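12/10/2019

Home from Clidell at last, boots off, tea made, and I've still got red dust in my ears from standing at the fence on the last corner all afternoon. I told myself I'd keep this diary going the whole rally season and then missed most of the winter, so I'm catching up tonight while it's fresh.

The big talk in the service park was who's going to be running the Prollska team next year. Everybody has a theory. The fellow in the pie queue was certain that Malsha Jayawardena is moving up from engineering to run the whole show, and that she'll skip a couple of the smaller rounds to stay home and get the new car sorted. The woman behind him was just as certain she's off to Dritska. Neither of them had a scrap of evidence as far as I could tell, but it passed the time (the pie queue was enormous) and I've got to say I like the first version better. Prollska have been a bit of a shambles on the organising side for ages. Remember February? Wrong tyres for the forest stages, a driver sitting there with his helmet on while they argued over the radio. Malsha was the one who sorted it out that day, and she'd be good at it full time, I reckon.

She came past the barrier after the second service, too! I didn't say anything clever. I said 'great job on the gearbox' and she said 'thanks, we'll see', and that was the whole conversation. I have been replaying it for hours like a teenager.

Anyway, the rally itself. I got up in the dark to do the drive and had a park behind the footy oval before the marshals were even in their vests. Stage one was damp at the top and bone dry by the creek crossing, so the early runners were all over the shop. The first Dritska car went so wide at the hairpin that it collected a whole row of bunting and carried it off down the hill flapping behind. The crowd loved it. I hope somebody gave the school its bunting back.

Prollska looked quick but nervous. Their lead car was second after the morning loop, then had a puncture on the long one and dropped to fifth, then clawed it back to third by the finish. Third's fine. Third's more than I expected when I saw the thing limp into service with its front corner scraping. They had it turned around with hardly a minute to spare and I had my heart in my mouth, and it isn't even my car, or my money, or anything to do with me.
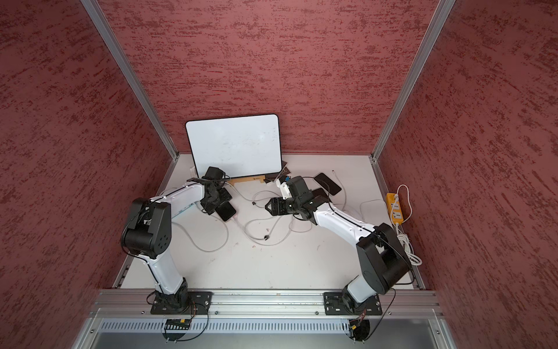
Two arms, one bench, red walls.

My own favourite all day was the little Muli, though. It's the privateer entry, a tiny old hatchback with a 1236 cc engine that sounds like a sewing machine being chased by a wasp. It's got no business on those stages. It finished 10th! I yelled myself hoarse every time it came through, and on the last run the co-driver gave a wave out the window, which I'm choosing to believe was for me. The lads running it had one gazebo, one trolley jack and an esky. They'd driven the whole way up on the old highway with the spare gearbox on the back seat, belted in like a passenger.

I had a good long natter with one of them about costs while he was eating his sandwich. He said they'd spent about $1000 on tyres alone for the weekend, and that was buying them second-hand. I nearly choked. Then he asked whether I'd ever thought of getting into it myself, timekeeping or marshalling to begin with, and I said no, and then I thought about it all the way home. I do like the early mornings. I don't like the standing in the rain with a clipboard, but I stand in the rain anyway, so I might as well have the vest.

Got lost coming out of Clidell, naturally. They'd closed the main street for the podium and the detour signs sent me in a loop past the same servo three times – the kid at the counter waved on the third. Once I was out on the open road it was lovely, the light going gold over the paddocks, a long line of trailers and utes ahead of me all doing 60 up the range. I didn't mind a bit. I had the radio on for the results and they mispronounced every single name.

Things to remember for next time: take the folding stool, the good one and not the one that pinches. More sunscreen. Take cash, the pie people don't do cards. Walk further round to the far side of the creek for the afternoon loop, the view's heaps better and there's shade under the gums.

Must ring Mum tomorrow and tell her about the bunting. The washing's still on the line and it's pitch black out, so it can stay there. Bed.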